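The sock test

My dryer finishes at quarter past nine most nights and plays a little tune, and for the past year or so I've answered it by saying "not now" out loud to an appliance. So you'll understand why, when an editor asked if I'd like to spend part of November finding out whether a robot could do my laundry yet, I had my boots on before she'd got to the bit about the fee.

I started in Clindville, at a company called Kundum, which has been trying to get a pair of robot arms to fold household washing. Not hospital sheets, which all come the same size and colour. Household washing -- hoodies, fitted sheets, one kid's sock with a gumboot's worth of sand in it.

Godelieve Van Acker runs the folding work there. She gave me a tea towel and asked me to fold it with my eyes shut, which I did, feeling pretty pleased with myself. Then she asked me to do it again wearing oven mitts. I got a sort of burrito.

"You're now slightly better than we were two years ago," she said.

The arms fold a T-shirt in 14 steps. I timed one at just under two minutes, start to finish, and it was lovely work, honest-to-goodness shop display work, sleeves tucked in behind and everything. The second shirt was mine. I'd brought it from home, a stretched old thing with a pocket, and the left arm grabbed the pocket by mistake and spent a good long while trying to unfold it. Godelieve let it go on a bit before she hit stop. I think she wanted me to see.

Cloth is horrible, everybody in the business told me some version of this. A mug is the same shape wherever you put it down. A T-shirt in a heap has no front, and each time you touch it you've made a new heap. Kundum's machine learned from 457 hours of people folding things, and Godelieve reckons she needs many times that before she'd let it near a stranger's basket.

From there I went to see the shop-floor side of things, at Vomine, who make garden irrigation fittings. Here the news is better, if you're a robot. They've got an arm that takes finished elbow joints out of a bin and lays them in a tray, and it did 948 of them on the morning shift I was there. It dropped a few. It doesn't mind which way up they're lying in the bin any more, which it very much used to, and the fellow who looks after it has gone from babysitting it full time to wandering past with his coffee.

What it can't do is the next job along, which is threading a rubber washer onto each joint. The washers are soft, they stick to each other, and sometimes two come up looking like one. So there's a row of people doing washers, and they're quick! I had a go and managed a tray in the time the woman beside me did four.

I asked her if she'd be happy to see a machine take it over. "The washers? Today," she said. "The tray job I liked."

The thing both places are short of is examples. Somebody has to do the chore, over and over, in a form the machine can learn from, and lately the favoured way is to have people do it with a gripper in their hand, the same sort of jaws the robot will end up with. You pick up the sock with it. You pick up the washer with it. It is deeply humbling, and by the end of ten minutes your forearm has opinions. 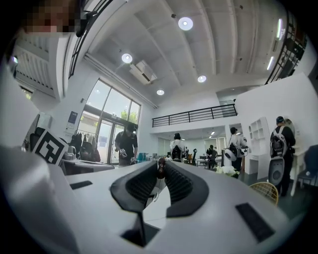

Looking up past the padded fingers of a hand-held gripper, with a small reddish-brown object between the tips.

I talked all this through with Frans De Haan, who spent years repairing washing machines before he went to work on grippers for Khalaf, and who has the repairman's habit of answering a question with a price. His view is that the fingers are mostly fine now. Small hard things, no worries. It's knowing how hard to squeeze, and noticing you've missed, that still costs the money.

He also pointed me to a magazine ad from 1943 he keeps in a drawer, promising the housewife of tomorrow a home that tidies itself by push-button. She's wearing heels. She looks very rested.

So, can they do chores yet? Trays of elbow joints, yes, and all morning. Tea towels, yes, if you've got the evening free and don't own anything with pockets. I asked Godelieve when she'd have one in her own laundry and she said she'd settle for a machine that could find the other sock. She does her folding in front of the telly, same as me, and told me she's got a fitted sheet at home that has been rolled into a ball since winter.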